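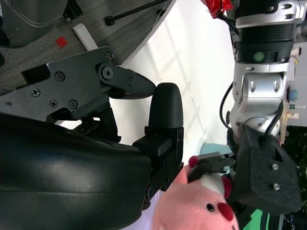
Two arms at the table, with the gripper at the plush toy.

By Waldemar Wieczorek
May

Home | Clubs | Opinion | Archive

The Kurkimville robotics club should score its plush-toy task by failed grasps. At present a team logs 23 attempts and reports its best 6. That hides the part worth teaching. A soft body deforms under the fingers – a rigid block does not – and most faults start there. Publish every attempt, with the grip setting beside it. Students would learn more from one full log than from a season of highlights.

Print this page | E-mail this article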